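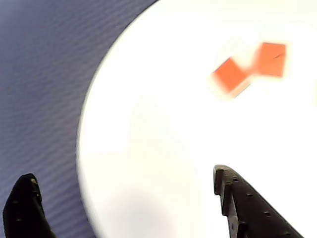
## Grande nappe bleue à relief : comment la laver sans perdre ni la couleur ni les petites côtes ?

**marguerite_des_talus**

Bonjour à toutes et à tous ! Je viens de m'offrir LA nappe dont je rêvais, un grand modèle bleu tirant sur le violet, avec un tissage en relief, de fines côtes qui courent sur toute la longueur. Je l'ai trouvée au déstockage de chez Ternel (le magasin de linge de la rue du marché à Prekeck, pour ceux qui connaissent) et j'en suis folle. Avec ma vaisselle blanche toute simple dessus, ça change complètement la salle à manger, j'ai l'impression de manger dehors un soir d'été.

Le souci, c'est que l'étiquette a été coupée. Je sais seulement que c'est « surtout du coton », dixit la vendeuse, et qu'il n'y a pas d'apprêt antitache. Je n'ai pas encore osé la passer en machine, alors qu'elle a déjà pris un peu de sauce et un rond de gras au deuxième repas.

J'ai une ancienne nappe du même genre qui est ressortie de son premier lavage toute plate, avec un ourlet qui gondolait et des traînées plus claires aux endroits des plis. Je n'ai pas envie de revivre ça ! Donc :

- à quelle température la laver, et avec quelle lessive ?
- est-ce que le vinaigre fixe vraiment la couleur ? J'ai lu tout et son contraire
- peut-on repasser un tissu à relief, ou est-ce que ça l'écrase pour de bon ?
- et pour le gras, je traite avant ou je laisse faire la machine ?

Je précise que j'ai une machine tout à fait ordinaire et un étendage au grenier, pas de sèche-linge. Merci d'avance, je prends tous les conseils, même les manies de famille !

---

**lin_et_lavande**

Oh, quelle belle trouvaille, et quel bon sujet ! Je couds et je lave du linge de table depuis des années, et les tissus à relief sont mes préférés, ils pardonnent bien plus de choses qu'on ne croit.

**Avant tout, le test du mouchoir.** Tu mouilles un coin de l'envers, près de l'ourlet, tu poses dessus un morceau de coton blanc humide et tu appuies fort une minute. Si le blanc reste blanc, tu peux respirer. S'il bleuit, ce n'est pas dramatique, mais la nappe se lavera seule les premières fois.

**Le gras.** À traiter avant, toujours ! Une goutte de liquide vaisselle transparent, du bout du doigt, dans le sens des côtes. Si tu frottes en travers, tu ébouriffes la fibre et la zone restera mate même une fois propre. Tu laisses agir le temps de boire un café et tu rinces à l'eau tiède par l'envers, pour pousser la tache vers la sortie. Pour la sauce, eau froide d'abord, puis savon. J'ai un vieux pain Soltari au bord de l'évier qui sert à ça et à tout le reste, mais n'importe quel savon sans colorant convient.

**Le lavage.** Nappe sur l'envers, cycle délicat, 30 si ta tache est partie, 40 degrés si vraiment il reste du gras. Jamais au-dessus tant que tu ne connais pas la composition. Lessive liquide pour couleurs et petite dose : les poudres classiques contiennent souvent un agent de blanchiment, et sur un bleu profond ça finit par se voir. Pas d'adoucissant non plus, il gaine les fibres et le relief perd son ressort. L'essorage à 600 tours, pas plus ! C'est là que ton ancienne nappe a dû souffrir, je parie. Les traînées claires le long des plis, c'est le tissu qui frotte sur lui-même, serré dans un tambour trop plein. Une grande nappe a besoin de place pour tourner, alors laisse-la voyager seule ou avec deux torchons foncés.

**Le vinaigre.** Je vais décevoir du monde : sur un coton teint industriellement, il ne fixe pas la couleur. Il aide un peu à chasser les restes de calcaire et de lessive au rinçage, donc le bleu paraît plus net, et je pense que la légende vient de là. Un petit verre de temps en temps dans le bac d'assouplissant, pourquoi pas (jamais avec de la javel, évidemment).

**Le repassage.** Oui, tu peux, et c'est même un plaisir ! À l'envers, tissu encore légèrement humide, sur une serviette éponge épaisse. Les côtes s'enfoncent dans l'éponge au lieu de s'aplatir. Tu poses le fer, tu le soulèves, tu le reposes plus loin. Si tu glisses, tu étires l'ourlet, et bonjour les vagues.

Dis-nous comment elle sort de son premier bain !

---

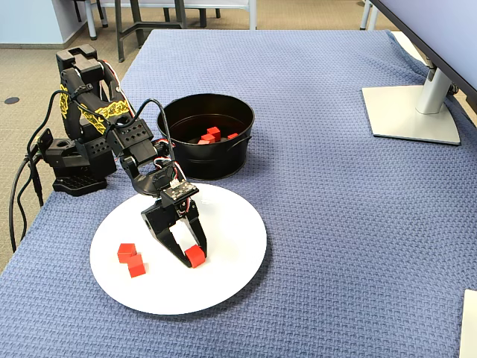
*Dernière modification de la page : 3 sept. 2023*

**prunier44bis**

Moi je mets tout à 60 avec les serviettes et j'ai jamais eu de problème. Bon, mes nappes sont blanches. Mais je voulais surtout dire que pour le gras la terre de Sommières marche super bien, tu saupoudres, tu laisses la nuit et tu brosses doucement. Sur une nappe à côtes il en reste dans les creux, faut secouer dehors et pas devant la fenêtre de la cuisine ouverte.

Très jolie couleur en tout cas, j'adore le bleu à table !!

---

**atelier_du_grenier**

Je complète la première réponse, que je trouve excellente, sur un point qu'on oublie souvent : le séchage. C'est ma partie favorite, alors je me lâche un peu.

Une nappe mouillée est lourde. Si elle pend par un seul bord, tout son poids tire sur les côtes et elle sèche en biais. Étends-la à cheval sur 2 fils écartés, 3 si tu peux, de façon à former un grand berceau. Avant de l'étendre, prends-la par les coins, secoue-la franchement, puis lisse les ourlets entre les paumes. On ne s'imagine pas la différence que ça fait ! Chez moi, la moitié des nappes passent directement de l'étendage à la table, sans voir le fer.

Au grenier tu es très bien, à l'abri du soleil. J'ai bêtement laissé une nappe indigo tout un après-midi d'août en plein sud et elle en a gardé une bande pâle, juste à l'endroit du pli, sur le fil. Elle me sert maintenant pour le jardin et je l'aime quand même. Dehors, mets l'envers côté ciel et rentre-la dès qu'elle est sèche.

Pour l'ourlet qui gondole, il y a souvent une explication toute bête : le fil de couture est en polyester et ne rétrécit pas, alors que le coton, lui, rentre un peu au premier lavage. Si ça t'arrive, découds un côté, repasse le bord à la vapeur, puis recouds avec un point un peu plus long. Sur une nappe droite ça se fait en une soirée devant un film. J'achète mon fil de coton chez Zakaria, près du pont, ils ont un nuancier de bleus à se damner et ils te laissent comparer avec un coin du tissu à la lumière du jour.

Et pour le rangement, roule-la sur un tube en carton recouvert d'un vieux drap. Pliée en pile sous d'autres nappes, elle marquera toujours aux mêmes endroits, et un relief marqué se rattrape moins bien qu'un tissu lisse. Si tu n'as pas la place pour un tube, change les plis à chaque fois, une fois en long, une fois en large.

Une seule réserve sur la terre de Sommières citée plus haut : c'est très bien sur une tache fraîche et sèche au toucher, mais pas sur une tache déjà mouillée, car la poudre fait alors une pâte qui se loge entre les côtes et il faut une brosse à dents et beaucoup de patience pour la déloger.

---

**marguerite_des_talus**

Merci mille fois ! Test du mouchoir fait ce matin : un tout petit voile bleu, donc elle ira seule dans la machine. J'ai trouvé un tube de moquette dans la cave, je le garde pour elle. Je lance le délicat à 30 demain et je reviens mettre un mot ici quand elle sera sèche.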